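Trnka brings the big-brim hat back this July, with a wire stand to keep it on

GRALTHOLM, 12/02/2023 - Hi, it's Silvia Kuruc from Trnka, and I finally get to share the news I've been sitting on for months! Our wide-brimmed bucket hat is coming back, in navy blue, and this time you can order it together with a wire hat stand.

If you bought one the first time, you know what went wrong at home. The hat was lovely, but it ended up on a hook or squashed on a closet shelf under the sweaters, and by the next summer the brim had a wave in it. We got more than 100 letters about that brim. I read all of them (some had drawings).

So Ludmila Čierny and I spent a good part of the year putting hats on things. Bowls, jars, lampshades, a very nice teapot. What we liked best was a tall, open cage of thin curved wires on a round wire base, light enough to move with one hand and easy to dust.

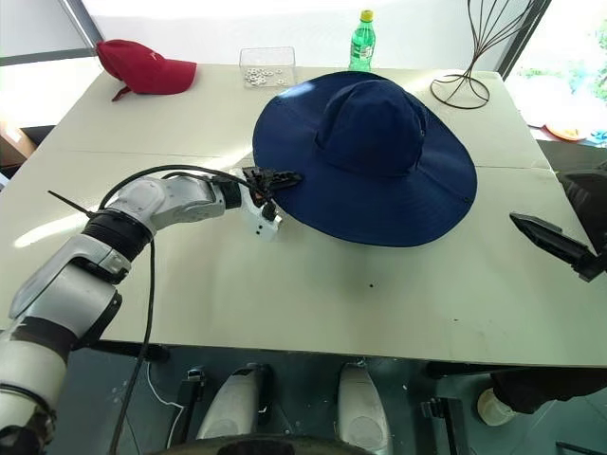 Ludmila wanted the brim even wider and I wanted it narrower, and we went back and forth on that for 17 samples. She won, mostly. It's still floppy, it still shades your neck, and you can still fold it into a beach bag for the day. Just please don't leave it in there until September!

We also changed how we talk about storage. The little card that comes with each hat now says to lift it by the crown when you can, shake it out, and set it on the stand with the brim hanging free. Baseball caps are fine on there too, my whole family does it.

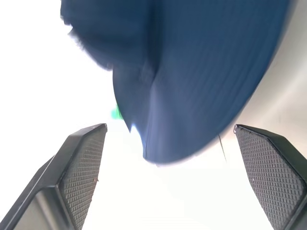

Navy fabric with a deep fold down the middle.

"I've sold hats for a long time and people always ask me where to put them," says Kerttu Hirvonen of Tusalia, the store that will carry the set first. "Now I can point to something."

We're making 1400 sets for the first run. They go on sale in July at Tusalia and through our own shop in Graltholm, and you can buy the hat or the stand alone if that's all you need. The hat comes in 3 sizes. Measure just above your ears, and if you land between two, go up.

Stores that would like to carry the set, and anybody who wants to borrow a hat for a story, should ask for Helge Granström at the Trnka shop. I'm there most mornings too, so come by and try one on.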